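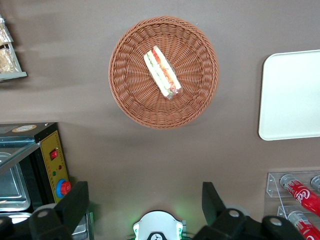
Ticket : commandes du midi en double depuis le passage à Sovora
Ouvert par : Mawar Halim, restauration du site
Suivi : Vaida Šimkus, support applicatif
Priorité : normale, relevée à haute le lendemain
Statut : résolu, sous surveillance

Description initiale (Mawar Halim)
Depuis la mise à jour d'avril, certaines commandes de sandwichs et de salades passées sur le portail interne arrivent deux fois en cuisine. Le salarié ne voit qu'une commande dans son historique et n'est débité qu'une fois. Chez nous, deux étiquettes sortent, avec le même nom et le même créneau, mais avec deux numéros différents. Hier nous avons eu 9 doublons sur le service. On les repère quand on a le temps de comparer, sinon le sandwich est préparé pour rien.
Les commandes prises au comptoir ne sont pas touchées.

10 h 15, Vaida Šimkus
Pris en charge. Pouvez-vous m'envoyer les numéros des étiquettes concernées et me dire si les doublons sortent l'un derrière l'autre ou avec un délai ?

10 h 50, Mawar Halim
Liste jointe. Il y a un délai d'une à deux minutes. J'ai l'impression que ça arrive surtout entre 11 h et 11 h 30, quand tout le monde commande en même temps. J'ai redémarré l'imprimante d'étiquettes hier, sans effet.

11 h 40, Vaida Šimkus
L'imprimante n'est pas en cause : les deux commandes existent bien dans la base de la cuisine. Côté portail, je n'en trouve qu'une. Le doublon est donc créé entre les deux, dans le connecteur Wima.
Je passe la priorité à haute et je regarde les journaux du connecteur sur le créneau de pointe.

14 h 05, Vaida Šimkus
Constat dans les journaux :
- le portail envoie la commande au connecteur ;
- le connecteur la transmet à la cuisine, qui met du temps à répondre ;
- au bout de 400 millisecondes, le connecteur considère l'envoi comme perdu et le replace dans la file ;
- la file est relue plus tard et la commande repart avec un nouveau numéro.
Avant la mise à jour, le numéro d'origine était conservé lors du second envoi et la cuisine rejetait la répétition. Ce n'est plus le cas.
Demande ouverte chez Drullari, qui maintient le connecteur.

14 h 20, Mawar Halim
Compris. Qu'est-ce qu'on fait pour demain midi ? Le fournisseur Simões livre les pains sur la base du total de la cuisine, donc les doublons partent aussi dans la commande de pain.

14 h 45, Vaida Šimkus
Contournement en place : délai d'attente porté à 8 secondes. Pour la commande de pain, prenez le total du portail (menu Rapports, puis Ventes du jour) et non celui de la cuisine, jusqu'à nouvel avis.

Lendemain, 13 h 30, Mawar Halim
Un seul doublon ce midi, une salade commandée à 11 h 12. Le reste est correct. Le total du portail correspond à ce qu'on a servi, hors comptoir.

15 h 10, Vaida Šimkus
Vérifié. Cette salade a dépassé le nouveau délai pendant une sauvegarde de la base cuisine, planifiée à 11 h 10. J'ai déplacé la sauvegarde à 16 h.
Drullari confirme la régression et fournit un correctif. Installé sur l'environnement de test : j'ai rejoué 400 commandes en coupant volontairement la réponse de la cuisine, aucun doublon. Mise en production ce soir après 18 h.

Surlendemain, 14 h 00, Mawar Halim
Aucun doublon aujourd'hui. Les étiquettes sortent dans l'ordre. Est-ce que je peux reprendre le total de la cuisine pour le pain ?

14 h 25, Vaida Šimkus
Oui. Le délai d'attente est revenu à sa valeur d'origine. Je laisse une alerte active sur les commandes ayant le même salarié, le même créneau et le même contenu. Si une alerte tombe, vous la recevrez par courriel en même temps que moi.
Reste à faire de mon côté : supprimer les doublons dans l'historique de la cuisine, pour que les statistiques du mois soient justes.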